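News from the Etska Street Pantry Swap
2025-01-05

Happy New Year, neighbors! I hope your holidays were full of good food and that you still have a few cookies hidden somewhere the kids can't reach. Ours are long gone, I'm sorry to say, and so is the fudge that came over from the Ikonen building (whoever made it, please bring it again in April for the spring potluck, I beg you).

January always puts me in a sorting mood. The tree comes down, the good tablecloth goes back in its drawer, and suddenly I'm on my knees in front of the kitchen cupboard wondering how one household came to own so many half-used bags of lentils. If you feel the same way, you'll be glad to know the Swap is starting up again after the break. We'll be in the Sutovska Hall as usual, in the big room on the ground floor, and the side door will be open for anyone bringing a stroller or a heavy box.

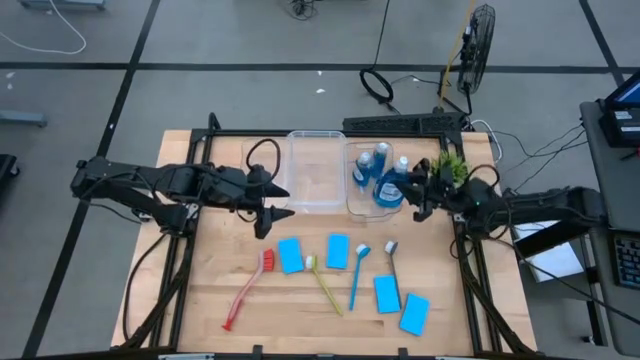
Clear containers along the back of the table, with blue bottles in the one on the right.

A word on what to bring. Unopened dry goods are always welcome, and so are spices, tea, jars with good lids and any kitchen tubs you can spare. Please write the date on anything you've packed yourself, and give jars a good wash before you come, as the sink at the hall is tiny and the line for it gets long. We can take up to three bags from each household. Opened oils and anything from the freezer should stay home, please.

Cleaning supplies can come too, so long as they're in their own bottles with the labels on. Last fall we had a lovely run of dish soap and I'm still working through mine!

We'll also have the recipe box out again. It was getting a bit thin on soups, so if you have a favorite, copy it onto a card and drop it in. I've been making the barley one from the old Jetanholm church cookbook nearly every week since Thanksgiving, and it's even better on the second day with a heel of rye bread.

Coffee will be on by the time the doors open. Bring your own mug if you can, and come say hello even if your cupboards are already tidy.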